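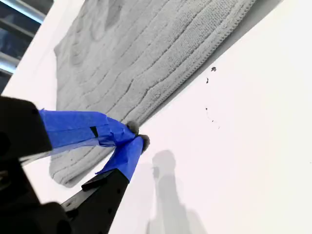 **Ticket 108: Towels coming out stiff and gray, guest laundry, Edell building**

Opened by: Telma Tapia
Assigned to: Leobardo Cervantes
Status: Resolved, watching through March

**Telma, 8:10 am**
Bath towels from the second-floor washer feel like cardboard after drying. Hand towels too. Sheets are fine. I've got guests asking for "the soft ones," meaning the ones we bought last fall and haven't put through this machine yet. Detergent is the usual Pindurum powder, normal warm cycle, full dryer time.

**Leobardo, 9:25 am**
Ooh, I love a towel problem! Couple of questions before I come over:

- Is anyone adding fabric softener?
- How full is the drum when you start?
- Did the water softener get salt lately?

**Telma, 9:40 am**
Yes to softener, a full cap every load. Drum is packed pretty tight on checkout mornings. I have no idea about the salt, that was always Tadeo's thing.

**Leobardo, 1:15 pm**
Came by and ran three tests.

1. Put one clean, dry towel in a bucket of hot water, no soap, and swished it. The water went cloudy and got suds on top. So there's a lot of old detergent and softener sitting in the loops.
2. Hardness strip at the washer's cold tap: very hard. Same strip at the kitchen tap, also very hard. The water softener isn't doing anything.
3. Washer drain and fill times are normal. Machine is healthy, which made me happy, it's a great old Barrientos and I'd hate to lose it.

Looked in the salt tank. There's a crust across the top and a hollow space under it. Classic salt bridge! The tank looks full from above but the water never touches the salt. Broke it up with a broom handle (gently, the tank wall is plastic) and started a manual regeneration.

**Tadeo Orellana, 2:05 pm**
Sorry all, I topped that tank up in January and it looked full every time I opened the lid. I didn't know they could bridge. Can somebody show me what to poke?

**Leobardo, 2:20 pm**
Happily! It's very satisfying.

**Leobardo, 4:50 pm**
Regeneration finished. Strip at the washer now reads soft. Next step is stripping the towels:

- Hottest wash, half load, no detergent, one cup white vinegar in the drum
- Second hot wash, half load, half cup baking soda
- Extra rinse
- Shake each towel out hard before it goes in the dryer

Don't put vinegar and bleach in the same wash, ever. Skip softener on towels from now on. And use half the powder you used before, soft water needs a lot less.

**Telma, next day, 11:30 am**
First batch is out and WOW. Fluffy! The gray ones are still gray, but Hortensia reminded me they were bought gray. The white ones are noticeably brighter. I have 41 left to strip and I'm kind of looking forward to it.

**Hortensia Herrera, 11:45 am**
Can we do the Reltstead building next? Same complaint over there, same powder.

**Leobardo, 12:10 pm**
Yes! Opening a separate ticket for Reltstead so the strip readings don't get mixed up. Leaving this one on watch, Tadeo to check the salt with the broom handle every two weeks.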